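Datasets > Local History > Irville Street Survey > README

# Irville Street Survey: Shopfronts and Street Furniture

This file covers the transcribed card index, the photograph register and the lookup tables for the Irville street survey. It replaces the older notes.txt, which should be deleted if you still have a copy.

Last revised 17 August 2024.

## Contents

- `cards.csv`: one row per index card, 810 rows
- `streets.csv`: one row per street, 54 rows
- `register.csv`: photograph register, keyed to card number
- `trades.csv`: lookup table for trade codes
- `scans/`: card scans, front and back, grayscale

All text files are UTF-8 with a header row. Fields are separated by commas and quoted where needed. Empty fields mean the card was blank at that point. A single question mark means something was written but could not be read.

## Source

The cards were typed for the Grallov index, which recorded the use of each ground-floor frontage in the center of Irville before the ring road was cut through. A street was walked from its lower-numbered end, odd side first, and a card was made for each frontage. Where two shops had been knocked together, one card was made and the lower number used. Handwritten additions are common, mostly changes of tenant.

Cards for the Sterthorpe end of the main road were kept in a separate drawer and have their own number series. They carry the prefix S in `card_no`. Do not sort the two series together as plain numbers, because the ranges overlap.

## Fields in cards.csv

- `card_no`: number as typed, with prefix where present
- `street_id`: key to streets.csv
- `house_no`: text field, so that 12a and 12-14 survive
- `occupier`: name on the card, spelling kept
- `trade_raw`: trade as written
- `trade_code`: code assigned during transcription
- `front_note`: remarks on windows, blinds, signs and doors
- `later_hand`: Y if there are handwritten additions
- `plan_sq`: grid square on the survey plan
- `conf`: confidence, 1 (poor) to 4 (good)

## Street names

Street names follow the cards and not the current signs. Three kinds of mismatch occur. Some streets were renamed after the road scheme. Some were shortened and kept the name on the surviving part. A few disappeared entirely. `streets.csv` has a `status` column with the values `same`, `renamed`, `cut` and `gone`. The `modern_name` column is filled only for `renamed`.

Pinheiro Row is entered as a street although the plan shows it as a yard behind the High Street. The cards treat it as a street with its own numbers.
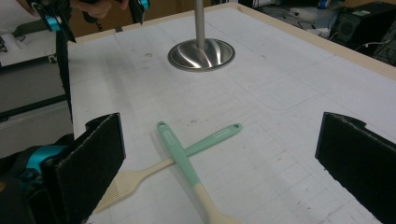

Trade codes were assigned from `trade_raw` after all the cards had been typed in. The codes are coarse. HW covers ironmongers, oil shops and general hardware; DR covers drapers, hosiers and outfitters; FD covers all food shops except bakers, who have BK to themselves. The hard cases are shops that sold household goods of every kind. A frontage with kitchen tools in the window, a pastry brush and the like, is coded HW if the card says ironmonger and GN (general) if it says stores or bazaar. Baking utensils alone never make a shop BK. If you need a finer split, work from `trade_raw`.

Market stalls were not carded. Kiosks were carded only if they had a fixed number.

## Grid squares

`plan_sq` gives a letter and a number, for example F7. Letters run west to east and numbers run north to south. The plan was drawn in 2 sheets, and the squares do not quite meet at the join. Frontages on the join carry both references, separated by a slash. No coordinates are supplied, and the squares should not be converted to coordinates without checking against a dated map.

## Known problems

- House numbers on the west side of Mill Lane were changed during the survey. Old and new numbers are mixed.
- Backs of cards were scanned only where there was writing on them.
- `front_note` uses "blind" for both a canvas awning and an interior roller blind. The cards make no distinction.
- Some occupiers appear under more than one spelling. These have not been merged.
- `register.csv` lists photographs whose prints have not been found. They have `print` set to N.
- The Sterthorpe cards have no `plan_sq` values, as that area is off the plan.

## Corrections

Send corrections with the card number, the field name and the source for the change. A dated directory entry or rate book page is enough. Memories of a shop are welcome but go into a separate file, `recollections.txt`, added in May, and do not alter the card data.

Changes are made in the CSV files only. The scans are never edited.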